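Small Tables, Cernness Workshop

Photos by Mesfin Tamiru and Eulalia Lucero

These are from the run of small slatted tables we made for the shared rooms at Cernness. The pattern came from Wim Timmermans, who had built one for his own hallway and lent it to us for measuring. We finished 8 of them by the end of March. Click any picture for the larger version.

The tops are wooden planks laid side by side, sanded by hand and given two coats of oil. We tried a water-based varnish on the first top and didn't like the color, so it was stripped and oiled to match the rest. The oil brings up a warm honey tone and leaves the grain showing.
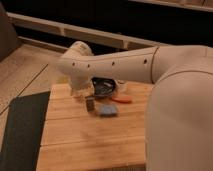 The tables are meant for small things: markers, tape, erasers, whatever is being used that afternoon. They are low enough to reach across from a chair and light enough for one person to carry. Maximiliano Lagos asked for a raised edge to stop things rolling off. We left it out because it makes the tops hard to wipe down.

Care: wipe with a damp cloth and dry right away. Re-oil once a year, or sooner if the planks start to look gray. Don't drag the tables across the floor, as the feet will mark it. Dark mats are available from the store room if you need one.

Two tables went to Nidthorpe and the rest stayed here. The cutting list is 75 cents at the front desk, or ask Fidel Cáceres for a copy by email. More pictures from the Nidthorpe delivery will be added when Eulalia has sorted them.

Back to all galleries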